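Salthorpe Home Forums > Gadgets and Automation > Can a machine tidy a bedroom floor yet?

olum_porch
Posted 7/27/20
I've been going back and forth on this with my sister for weeks, so I'm bringing it to you good people. She says we'll have machines picking up after the kids within 8 years. I'd love that (my knees would love it more!) but I just don't see it. Vacuuming, sure, we've had that for ages. I mean the real chore, where everything on the floor is a different shape and half of it is crinkly.

Look at what the poor thing has to deal with, and this is only one corner of a bedroom:
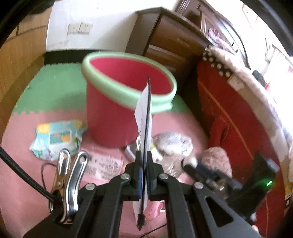
Gripper holding something thin and flat, with the pink bucket behind it.

The bucket I'd trust it with. It's the packet of wipes and the clear crumpled plastic that I'd worry about. I have trouble getting hold of that stuff myself some mornings.

carhuamaca68
Oh, I'm with your sister, though maybe not on the date. Those jaws have got hold of a flat thing by its edge, and if you'd asked me a few years back I'd have said flat things were hopeless. Give it a bucket and a slow afternoon and let it putter along while you're at work. Who cares if it takes all day?

benchgrease
I care, a little. I put in 2 years on the packing line at Ostimdale and we had an arm that was a marvel with boxes, same box, same spot, all shift long. Then somebody would send down a soft bag and we'd all be standing there waiting on it. The gripping is half the job. Knowing what's trash and what's the electric bill is the other half, and I wouldn't leave that to a machine in my house.

carhuamaca68
Fair enough on the bill - but my husband can't tell either, and I let him clean.

olum_porch
Ha! Okay, but what would you pay for it? I told my sister my limit was $686, and only if it does under the bed too.

benchgrease
For under the bed I'd go higher than that. Still say you'll be doing the sorting yourself.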